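Search this blog Type and press enter

Folding shirts on a bamboo mat

I have folded shirts on three surfaces in this flat: the ironing board, the kitchen table and the bed. The board is too narrow. The table is the right height, but it has to be cleared first and wiped, and then dried. That leaves the bed, and the difficulty with a bed is that it gives way. Press a crease into a shirt on a soft mattress and the crease goes down with your hand, then comes back up as a curve.

The bamboo mat changed this. It was bought for summer sleeping, from a shop called Pelach that also sells blinds, and the intention was to roll it up at the end of the season. It was still on the bed in December. The small tiles are stiff one by one but the mat bends between them, so it spreads the pressure of a hand over a wider patch of mattress. It's not as firm as a table. It is firm enough for a collar.

The method I use is the ordinary one, with small changes:

Button the top button and one in the middle. Lay the shirt out flat and smooth it from the centre towards the side seams. On cotton bedding the cloth drags and pulls the sheet along with it. On bamboo it slides, so one pass usually does.

Fold one side in to a line halfway along the shoulder, sleeve straight down. Repeat on the other side. The rows of tiles are useful at this point, as the fold can be lined up with a row by eye. I used to use a folding board, a Cistberg, with hinged panels. It made very regular rectangles, all of them slightly too wide for the drawer.

Fold the tail up by a hand's width, then fold the rest in half. Collared shirts go collar up and are filed on edge in the drawer with the collars all at the same end. T-shirts get one more fold and will stand without support.

Dark colours are a separate matter. Dust from between the tiles shows on black and dark grey, so the mat needs going over with a barely damp cloth beforehand. Let it dry fully. A mat put to use damp will smell, and the smell gets into the clothes.

The other drawback is snagging. The tiles are smooth, but the joins between them are less so, and loose knits can catch. Jumpers I fold elsewhere. I've had no trouble with woven cotton or jersey in some 10 months of doing it this way.

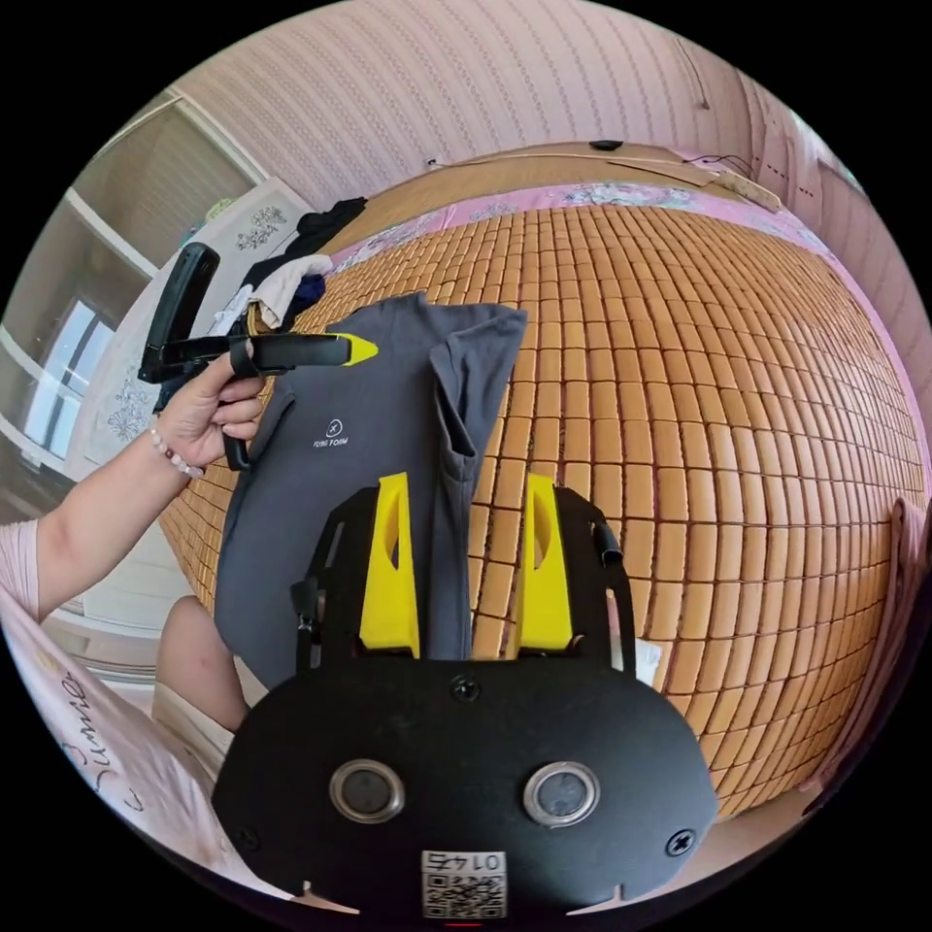 Thirumalai Amin wrote in to disagree about the collar. He leaves every button undone until the shirt is folded, then does up the top one last, and finds the front sits flatter that way. He also thinks filing shirts on edge is fine for T-shirts and a waste of effort for anything with a collar, which he stacks flat in twos, the second one turned round so that the collars don't sit on top of each other.

I tried it with 2 shirts. The front was flatter, I agree. The pair took up more of the drawer than I can spare, though - mine is a shallow Gralitside and anything stacked four deep rubs on the rail above. With a deeper drawer I would probably do it his way. I have kept the late button and dropped the stacking.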